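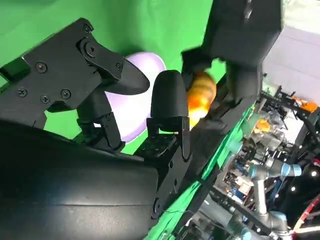
Wrist camera, both grippers at the green surface. Attached to ticket by F. Halliday.

Ticket: plating station, soft items marked or released late
Site: Zumholm, test area
Opened: January 13, 2020
Reported by: Emília Vlček, bun line, Gollby
Assigned to: Fraser Halliday
Priority: 2
Status: open, workaround in place

Reported fault
Station picks a soft item correctly but holds on after the release command. On lighter items the finger drags the item sideways as it opens. Operator then has to straighten it by hand, and the station stops each time someone reaches in. Emília reports that the plating job now takes more of her attention than it did before the station was installed.

Checks so far
Finger pads cleaned and inspected – no wear. Release command reaches the controller without delay. Fault does not occur with the hard test blocks. Fault occurs with both soft test items and real product, more often after a long run. Closing force was set to level 4, carried over from the profile for boxed goods.

Change made
Closing force reduced to level 3 for all soft items. Release delay set to 300 ms so that the fingers are fully open before the arm lifts. Old profile saved under the name Ševčík in case we need to go back. Please do not load it for production.

Note from Hedvika Vrabec, shift lead
The fault itself is one matter. The other is that the people on this bench used to plate and check in one movement. With the station plating, they only check, and they are standing further back to do it. Two of them have asked whether a bad bun that gets through is now counted against them. I need an answer in writing before the late shift takes this over.

Reply from Bijan Ahmadpour, operations
Rejects found after the station are logged against the station until the ticket is closed. Checkers are not to correct position by hand. Press hold, remove the item, press resume. I have asked for the hold button to be moved to the front rail, where it can be reached without leaning over.

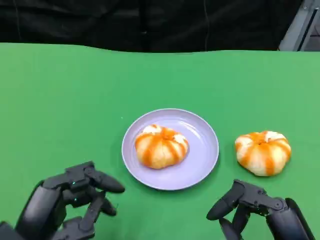

Can the checkers change the closing force themselves?
Only the shift lead can change it, from the panel, and only between the two soft profiles. Any other value needs Fraser or Vlasta Kováčik to log in.

Still to do
Repeat the long run at level 3 with product from the late shift. Vlasta to compare release times at the start and end of the run. Hold button to be moved – parts ordered through Natuvdale, no delivery date yet. Emília to show the late shift the hold and resume steps at handover. Job sheet for the bench still lists plating by hand and needs rewriting; Hedvika has the draft. Next full review of bench duties is in June.

Contact automation support, Zumholm | © Gollby | Back to top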